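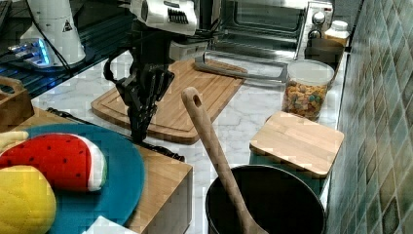 # Chapter 4: Worktops and What We Keep on Them

Most kitchen work happens on a strip of worktop narrower than people think. In the flats surveyed for this book, the clear space left for chopping was often less than 70 cm wide, even in kitchens with plenty of cupboards. The rest was taken up by things that live out all the time: a toaster oven, a canister of cereal, a pot with a spoon standing in it.

This chapter looks at how a worktop fills up and how to plan one that stays usable. It deals with three matters in turn.

**4.1 Surfaces.** Marble, wood, tile and laminate, and how each should be cleaned. Marble marks easily – lemon juice left overnight will dull it – so boards matter more on stone than on other tops.

**4.2 Boards.** Sizes, woods and grooves. A large board with a juice groove suits meat and ripe fruit. A small plain one will do for bread or a single onion, and is easier to put away.

**4.3 Small appliances and dry stores.** What earns a fixed place and what should go back in the cupboard after use.

Before you read on, spend ten minutes in your own kitchen. Draw the worktop to scale from above and mark every object that stands on it. Put a cross beside anything you haven't used this week. Keep the drawing, as you will need it for the exercise in 4.3.

Students who cannot use their own kitchen may work from the plan of the Arroyo flat on page 75, drawn by Flor Cabrera.

**Key words:** backsplash, canister, clear run, juice groove, worktop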